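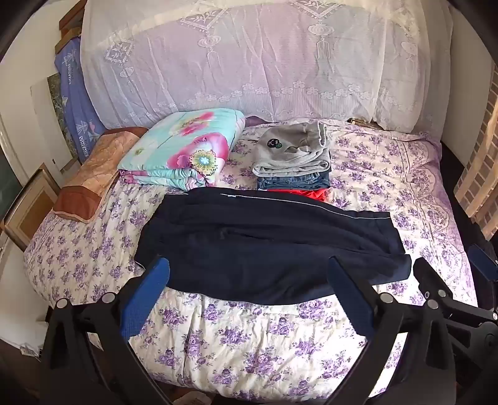 Yaneth Mosquera 在去年那本日记的最后一页写道，她报名的时候以为自己没有什么可写的，家里的衣服都是些普通衣服，洗了穿，穿了洗，谁会要看这个呢；结果写到第二个星期，她已经在给母亲打电话，问小时候那件毛背心的扣子是从哪里拆下来的，母女俩一说就说到饭都凉了。她还埋怨我们发的本子太薄。

本子今年加厚了，Yaneth，谢谢你。

“家常衣物日记”第四季招募参与者
Liditz 日常生活记录小组

各位邻居、各位老朋友，还有第一次看到这个名字的朋友，大家好！

又到了我们出来招人的时候。Liditz 是设在 Rerkenholm 的一个小小的记录小组，几年来一直在收集普通人家里跟衣服有关的事情：怎么买，怎么洗，怎么叠，怎么补，哪一件舍不得扔，哪一件明明不合身还年年挂在柜子里占地方。博物馆里留下来的多半是礼服、婚纱和名人的大衣，这些当然好看，我们自己也爱去看。可是平常日子里穿的裤子、袜子、睡衣和外套，穿旧了就剪成抹布，再过几十年，想知道我们这一代人星期天傍晚是怎么收衣服的，恐怕就很难问到了。所以我们想趁大家都还记得，请大家写下来。

前三季的日记一共收进来1365篇，全部存放在 Vulach 街的阅览室里，开门的时候谁都可以进去翻。有写得很长的，也有一天只写了一句“下雨，没洗”的，我们都一样宝贝，都编了号，套了封套。有一位参与者连着好几天都在找同一只袜子，看稿子的人跟着着急，后来袜子在被套里找到了，办公室里真的有人拍起手来。

我们在找什么样的人

说起来，凡是家里有衣服的人都可以。年满十八岁，住在 Rerkenholm 或者附近的村镇，九月份整个月大致在家（出门几天没有关系，出门前收拾行李正好可以写），愿意每个星期拿出一点时间来写一写，就够了。文笔好不好我们不看，错别字也不改，原样保存。

往年报名的多是家里主要管洗衣服的那一位，我们很欢迎，不过今年特别希望听到另外一些人的声音：刚刚搬出来自己住、第一次对着洗衣机发愣的年轻人；上夜班、只能在白天睡觉前晾衣服的人；跟好几代人住在一起、衣服总是拿错的人；还有从外地、外国搬来的朋友，家乡的叠法和这里的不一样，也请教教我们。不会写这里的文字也不要紧，用自己的语言写，我们会想办法找人来读。

如果是夫妻、室友或者父母子女一起报名，请每个人各写各的，先不要互相看。同一件毛衣缩水了，两个人写出来的经过往往很不相同，我们看得津津有味，也一定替双方保密。

要做些什么

九月第一周，会有一次见面会，地点在 Tavares 茶室的二楼，楼梯有点陡，腿脚不方便的请提前说一声，我们把会挪到楼下来开。见面会上发本子，发铅笔，喝茶，认认人，再把下面这些事情当面讲一遍，所以现在看得不太明白也不用担心。

第一件，每周至少写三次，哪三天由您自己挑。每次写多写少随意，一周合起来有500字左右就很好了，超过了我们更高兴。写当天跟衣服打过的交道，洗、晾、收、叠、熨、补、借、送人、翻箱倒柜，都算。

第二件，每周挑一件衣服，专门写写它。什么时候来的，从谁那里来的，穿着去过什么地方，哪里磨薄了，哪里补过。不必挑最漂亮的，也不必挑最有故事的，有些人挑来挑去一个月就过去了。闭着眼睛从柜子里拉一件出来就行。

第三件，愿意的话，给衣服拍几张照片。手机拍的就可以，放在床上、椅背上、晾衣绳上都好，不用特地收拾房间。一条深色裤子平放在紫玫瑰花的床单上，裤边有一道细细的白滚边，后面叠着几件衣服，这样家常的样子我们最喜欢。照片里请尽量不要出现没有同意参加的家人。

第四件，月底把本子交回来，寄也行，送到阅览室也行，我们在办公室门口放了一个木箱子，下班以后也能投。交回来之前，哪一页不想给别人看，用回形针夹起来就好，我们只存不读，也不会放到阅览架上。
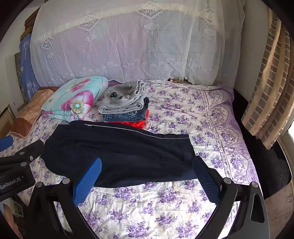 您会得到什么

我们是个小组，手头不宽裕，可是大家花了时间，总要有所表示。每位写完全月的参与者会收到1000克朗的谢礼，装在信封里，在交本子的时候当面给您，寄本子的朋友我们转账。中途有事写不下去的，请千万不要不好意思，把写了的部分交来，我们按周折算。

除此以外，您会有一份自己日记的复印本，装订好，封面的颜色可以挑。有几位老参与者说，后来家里人抢着看的就是这一本。冬天我们还会办一个朗读晚会，每人读一小段，不想上台的可以请别人代读，也可以只坐在下面吃点心。去年的点心准备少了，今年我们已经跟茶室讲好，多烤两盘。

本季的经费来自一笔地方文化补助，再加上历年读者的零星捐助，两项合计3573克朗的部分专门用来买本子、邮票和复印纸，跟谢礼分开记账，账本放在阅览室，想看的尽管看。

日记会怎么用

日记存进阅览室，供来访的人现场阅读，不外借。我们有时会从中摘几段印成小册子，摘谁的都会先写信问过，您点了头才印。可以用真名，也可以用化名，也可以只留一个编号。将来哪一天您改了主意，想把本子要回去，写一张条子来，我们就还给您，不问理由。

我们不拿日记去给人打分，也不比较谁家整洁谁家乱。说来惭愧，负责整理稿件的这几个人，自己家里的椅子上也都堆着没叠的衣服。

常有人问起的几件事

有朋友问，家里衣服全是送到洗衣店去洗的，能不能参加。能，请写写送出去之前怎么挑、取回来之后放在哪里，还有跟洗衣店的人聊了些什么。

有朋友问，写字手疼，能不能用录音。也能，我们会借给您一支录音笔，操作很简单，按一下红色的键就开始。录好之后由我们誊成文字，誊好了请您听着核对一遍。

还有朋友问，去年参加过，今年还能不能再来。当然欢迎，只是名额有限，要先让一让新朋友，所以请老朋友在报名信里注明，我们排在后面，有空位马上通知您。

也有人担心写到家里人的事，会惹家里人不高兴。这个要您自己掂量，我们的建议是动笔之前先跟家里人打个招呼。写下来之后觉得不妥，前面说过的回形针随时可以用。

怎么报名

请写一封短信给我们，纸信和电子邮件都收，也可以到阅览室来口头讲，我们帮您填表。信里请写明姓名、住在哪一带、怎么联系最方便、九月里哪几天不在家，再随便说一件您现在身上穿的衣服，写两三句就行，颜色、来历、喜欢不喜欢，想到什么写什么。最后这一项没有标准答案，只是让我们先听听您说话的口气，我们读报名信的时候总是最盼着看这一段。

报名截止日期是2025年7月19日，当天投进木箱子的都算数。八月上旬之前，不管有没有排上，每个人都会收到回信，是手写的，所以请多给我们几天。没有排上的朋友，若是愿意，我们把您的名字留到下一季，到时候头一个写信告诉您。

阅览室在 Vulach 街上，进了院子往左，门上挂着 Liditz 的小牌子。门铃声音很小，按了没人应，就请再敲敲窗户。

盼着收到您的信！

Liditz 日常生活记录小组 全体敬上

又及：有旧扣子、旧线轴要处理的，来的时候可以顺手带上，见面会那天我们在桌上摆一个铁盒子，谁需要谁拿。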